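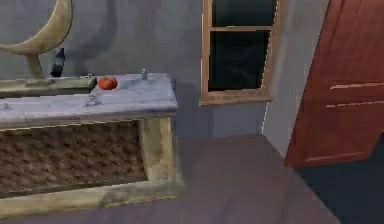
Nighat Dogar thinks a tidy-up benchmark should stop printing one success rate, because an arm that puts away 90 spoons and drops every glass still looks pretty good on paper. I got her note the day I posted the first version and I agree with her, so this card has no headline number anymore. If you want one you'll have to work it out yourself (please don't).

# Koster Chores

Hi! This is the README for Koster, my set of simulated household chores for a robot arm. It's all rendered, no real rooms and no real tomatoes. I made it to answer a question my family keeps asking me at dinner: can a machine do the housework yet? Short answer, some of it, slowly, if you're patient and don't own anything you love.

## What you get

- 2,000 episodes, one chore each
- 1,763 for training, the rest held back for testing
- a line of plain English for every episode, like "put the tomato next to the bottle"
- arm positions and gripper open/close at every step

Episodes come with more than one camera view. Some views catch the gripper and plenty don't, so don't filter on "can I see the arm" or you'll throw away good stuff - I did that in October and lost a whole evening.

## How the chores are picked

I wanted things a tired person does without thinking. Move this over there, clear that off, put the food back where it belongs. Folding is not in here and neither is anything with running water, sorry. Cloth and liquids are their own headache and my simulator does both badly.
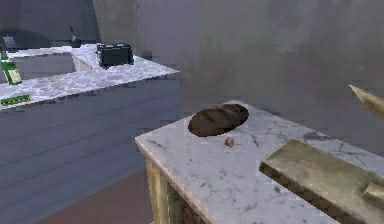
Grasping is still where most runs fall apart. My baseline policy, Plernov, was trained on this set only, and it's decent at getting near things and then gets weird in the last little stretch. Big lumpy stuff gives it a fair chance. A dark loaf on a marble counter is a nice fat target, but something nut-sized lying near it is a different job for two gripper fingers, and I'd love to see what other people's policies do with that kind of pairing.

## Known problems

Textures are soft and low resolution. Clear glass is hard to make out against the pale marble, even for me. Of the training episodes, 642 have wording I'd write differently today, and they're flagged in the notes column so you can skip them.

And please don't use this to claim your robot is ready for somebody's kitchen. It's a practice space!

## Comments

**Arsalan Pirzada:** Loaded fine on my end. Could you add a split by object size? I'd use it right away.

**Naheed Ghauri:** My arm at work can sort bolts all day and I still wouldn't let it near my dishes. Nice set though.

**Fahad Bugti:** The notes column is blank in the test split, is that on purpose?

Contact: Kausar Afridi | © Koster Chores, 16 Dec 2022 | Back to top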